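**Ticket:** gripper A loses position after tool change, gripper B sulks
**Opened by:** Leokadia Wysocka
**Assigned:** Aaliyah Marchand
**Cell:** Hollargate, PC teardown
**Status:** open (was closed, see Wednesday)

**What I'm seeing (LW)**

We are comparing two grippers for the desktop teardown job: the Boychuk two-finger electric and the Fitia, same idea, softer pads, much longer manual. Same arm, same controller, same program with the tool definition swapped. The Boychuk does fine until we take it off and put it back on. After that it comes down short of the target in X by enough to miss a memory module and pinch the air next to it with great confidence.

The Fitia doesn't drift. The Fitia throws fault 2030 and stops, and stays stopped until someone cycles tool power. The manual lists 2030 as "Grip state unexpected." Mine too.

**Steps to reproduce**

1. Home the arm, run `teach_check` with the Boychuk on. Passes.
2. Remove the Boychuk, mount the Fitia, load its tool file, run the memory pick until you get bored or get 2030.
3. Swap back. Run `teach_check` again. Fails on X.

**Reply, AM, 10:40**

Is the tool file really swapping, or does the pendant just say it is? Drastoneo controllers will show you the new name while using the old offsets if the program was paused during the load. I lost most of a November to this. Stop the program completely, load, then start. Don't pause.

**LW, 11:15**

Stopped, loaded, started. X error is the same. I printed the active offsets from the console and they match the file. So the controller is telling the truth for once, and I've written down the time in case it matters later.

**AM, 11:30**

Fine. Mechanical, then. Check the dowel pin on the adapter plate. There should be two. If one of them went home in somebody's pocket the plate can rotate a hair before the screws bite.

**LW, 1:05 PM**

One dowel. The other one was in the lid of the screw box, where I suppose it felt safe. Refitted, torqued, re-taught. `teach_check` passes before and after a swap. Did the swap again to be sure, and once more because I didn't believe it.

Closing the Boychuk half of this.

**Wednesday, LW**

Reopening the Boychuk half of this.

X is good. Now the fingers close late. The command goes out, the arm waits the 800 ms it was told to wait, and then lifts while the gripper is still thinking it over. This did not happen before the dowel, and I refuse to believe the dowel did it.

Things I changed since it last worked:

- dowel pin (see above)
- rerouted the tool cable, which had been rubbing
- updated the gripper firmware, which I am mentioning third and quietly

**AM, 2:20 PM**

Third and quietly is where the trouble usually is. The new firmware has a "gentle approach" setting and it comes switched on. It slows the last part of the close. Turn it off, or stop using a fixed wait and have the program look at the grip-complete input. I'd do the second one even if the first one fixes it. A fixed wait is just a guess with a unit on it.

While you're in there: what height are you starting the close from? For the memory pick I'd want the fingers pointing straight down with the pads just above the slots, and a short final move from there. If you're starting way up over the case, the drive cage and the power supply wires both get a vote.
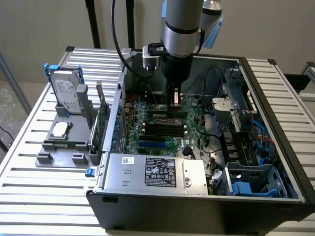
Also please put the approach height in the program as a named value. At the moment it is typed in by hand in every pick, and two of them disagree. I don't know which one is right and I doubt they do either.

**LW, 3:50 PM**

Gentle approach off: closes on time. Turned it back on with the grip-complete check in place: also works, only slower. Leaving it on for the memory and off for the drive carrier, which is a sturdy thing and can take some rudeness.

Approach height is now `z_pre_pick`. One of the old values was from a different case model.

**Still open**

- Fitia 2030. Happens with the old cable route and the new one. Next try is the spare tool cable, then the Boychuk's port.
- Need a fair cycle time for both grippers using the grip-complete check. The earlier numbers all had the fixed wait in them, so please don't quote them to purchasing. (Aaliyah, I know you already did.)
- Order more dowels.

**AM, 4:05 PM**

I quoted them with a caveat. Send me the Fitia log once you've been through the cable swap -- the whole log, please, and not a photo of the pendant.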